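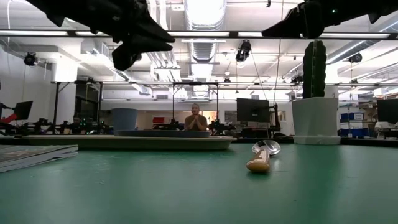
Grivosano Project Term Records

README for the shared copy, last edited December 4, 2021
Maintained by Idris Sayce

What this is

A table of self-assessment and tutor assessment forms from the project term at Grivosano, the management school in Larnarville. In the project term, second-year students work in teams on a job set by an outside organisation, usually a local firm or charity. They write their own plan, agree it with the client, carry it out and hand over a report. The forms are filled in when the project closes.

The table was put together to help tutors compare how teams divide up the work. It was not designed for research, and it shows in places.

Contents

forms.csv: one row per student form, 2,183 rows
teams.csv: one row per team, 233 rows
columns.txt: meaning of each of the 28 columns in forms.csv
changes.txt: list of corrections, newest first

The two tables join on team_ref. Every form has a team_ref, and no student appears twice in the same team. A student who repeated the term has a separate row for each attempt, with a different student_ref. There is no way of linking the two.

How the forms were collected

Students fill in the form online through Nakunum, the school's coursework system. Tutors fill in their part in the same place after the closing meeting. Earlier forms were done on paper and typed in by office staff. The column source says which is which (online or paper).

Paper forms had no limit on the length of comments. Online forms do, and long answers stop in the middle of a word. We have left them as they are.

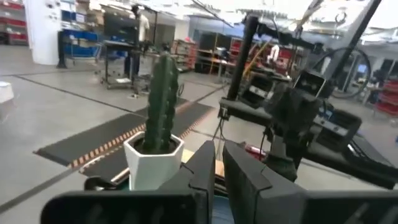 Cactus in a white six-sided pot.

Main columns

student_ref: random code, not the enrolment number
team_ref: code for the team
role: what the student says they mainly did (planning, client contact, budget, writing up, other)
hours_self: hours per week, as reported by the student
self_score: the student's mark for their own contribution
tutor_score: the tutor's mark for the same thing
client_reply: yes, no or blank, depending on whether the client sent feedback
comment: free text with names removed

Both scores use the Mitsotakis-Vlachou scale, which the school adopted for all project work. A higher number means a larger contribution. It says nothing about the quality of the report, which is marked separately and is not in this table.

Missing values

Both scores are present in 1,521 rows. In the remaining rows one or the other is blank. Most of the gaps are on the tutor side and come from the paper period, when the tutor's sheet was kept in a different folder and sometimes never reached the office. Blank means missing. Zero is a real value in hours_self and should be kept.

The role column has a lot of "other". Reading the comments, many of these students ran meetings or looked after the shared files, and neither had a box on the form. The online version was given a coordination option in March, but older rows have not been recoded.

Known problems

Hours are reported from memory at the end of term. Students in the same team often give the same figure, so they may well have agreed it between them.

client_reply was left blank by some tutors when they meant no. Treat blank and no together unless you have a reason to separate them.

Team size in teams.csv is the size at the start. If someone left partway through, the number of forms will be lower than the team size. 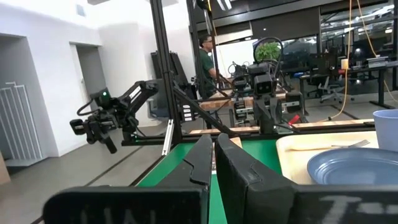
Elżbieta Jasińska wrote to ask whether the gap between self_score and tutor_score could be used to pick out students who overrate themselves. She had tried it on one year's teams and found that the widest gaps sat with two or three tutors, whoever their students were, and she thought the README ought to say so.

She is right, and this is the note. Tutor codes are in teams.csv under tutor_ref. Please compare scores within a tutor before comparing them across the table.

Use and sharing

Staff may use the tables for course planning and teaching. Please do not use them to review individual marks, or try to match comments to students. Copies should stay on the school drive. For use outside the school, write to Idris Sayce first and say which columns you need.

Corrections go in changes.txt with the row affected, the old value and the new one.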